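News from the Borbridge workshop, 3/16/21

Many of you have kindly asked after the hand, so a bit of news. Back in January it let go of a cup partway through a long run at our Moura site, and then wouldn't close again until we'd powered everything down (a nervous few minutes, I can tell you!). The log stopped at grip 2379. After a good deal of head scratching we traced it to a finger cable that had been rubbing under the sleeve, and our friends at Flindard sent up a new one.

We've now started over with 100 slow grips, and we're asking everybody to please stay behind the yellow line while the arm is live, even if something rolls away.

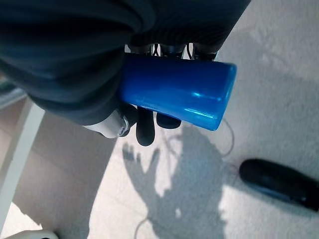 The hand with the blue cylinder in its grip, over the workshop floor.

Do drop in for a cuppa and a look.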